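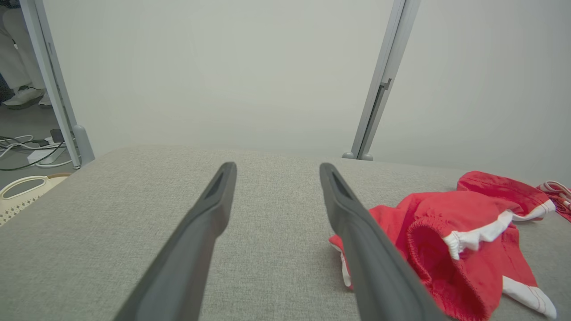

*A crumpled red garment with white trim, lying loosely bunched on gray fabric.*

The folding industry would like a word about your shorts. In March a company called Wosby began selling a weekend course in how to put away laundry. It costs $190, and the workbook runs to 141 pages. I read all of them, and I still have a drawer that won't close.

The promise is familiar by now. Fold each thing into a small upright packet, line the packets up like index cards, and your mornings will open up. Wosby claims its method will save a household 100 hours a year. I asked how that figure was reached and got back a link to the sign-up page.

Sportswear is where these systems fall apart. A dress shirt has a collar and a placket to steer by. Elastic-waist shorts have a waistband that wants to be half the size of everything below it, and slick fabric that slides out of any crease you give it. The workbook spends nine pages on pillowcases and a paragraph on shorts. Lay them flat, it says, match the side seams, fold in thirds. Mine held for as long as it took to reach for a sock.

Azucena Ochoa has been washing other people's clothes for most of her working life. Her shop, Ochoa, does wash-and-fold for two soccer leagues, and she puts the load at 3000 pieces in a busy month. She folds shorts once down the middle, once across, and stacks them.

"People ask me for the little packets," she told me. "I say fine, it costs more. Then they don't want the little packets."

She had looked at the folding board from Muva, a hinged plastic sheet sold as a cure for uneven edges. It was too wide for kids' sizes and too slow for adults'. A rival board from Clarkimano went back in its box the same afternoon.

I'll give the course one thing. Its advice to smooth the waistband first, before touching the legs, does help, and I've kept doing it. Ochoa does it too. She learned it from her mother, who charged her nothing.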